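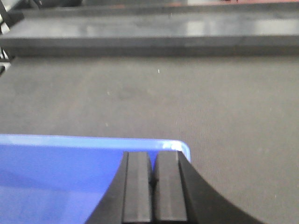
It never once made me feel stupid, which is more than I can say for the last three machines they brought in, was the verdict from the packing bench at Skomcombe, and I wrote it down word for word, as I had come a long way to hear what people thought of the Zallell kit and hadn't expected to get my answer before I had my coat off.

Skomcombe sells sewing notions by mail, and if you have ever ordered one odd button to match the other seven on a cardigan, you know the kind of place I mean. Every order is small and every order is different. For years that kept automation out of the building, apart from a label printer and a conveyor that everybody steps over. The Zallell is meant for shops like this one. It is a tabletop arm with a two-finger gripper, a small camera mounted down at the business end, and software called Eron that you teach mostly by taking hold of the arm and showing it what you want.

I spent two long, happy days with it. The first thing I learned is that setup is pleasantly dull. The kit came in two cartons, the manual is printed on real paper in a type size I could read without my glasses (bless them), and we were moving parts by lunch. I say parts, but we began with spools of thread and then moved on to zipper packets, which are slippery, floppy little things and a much fairer test.

The camera view is what won me over. It sits on the screen beside the controls, and you see the two squared-off gray-faced fingers rising from the bottom of the picture, shut or nearly so, with the corner of a bright blue bin off to the left and a plain stretch of gray past it. After an hour you start to think from down there. You find yourself leaning in your chair, the way people do when they play racing games, and I was relieved to see I wasn't the only one leaning.

Teaching a simple pick took us seven tries before Eron stopped asking for more. Spools went beautifully after that. Out of 100 we sent through on the second morning, it fumbled two, and both times it stopped and waited for one of us to come over. Zipper packets were another matter. If they lay flat the fingers had trouble getting a purchase, and the softer tips that would help are sold separately, a decision I grumbled about all the way home. I also wish the stop button were bigger. It works well, but it is the size of a quarter and it lives on the wrong side for left-handed people like me.

Then there is the matter of speed. A quick human packer will beat this machine easily, and Zallell's own brochure says as much — I had to read the paragraph twice. What you are paying for is steadiness over a long afternoon. Skomcombe ran over 1,000 picks in its first week, nearly all of them spools, and the packers used the time for the fiddly orders that need somebody who can tell ecru from cream.

Support comes through a dealer, in this case Ivanov, and a person picked up the phone both times I called. The warranty runs 48 months, and the arm can be leased if buying outright makes you gulp. Ask about the soft tips before you sign anything, and try to get a pair thrown in.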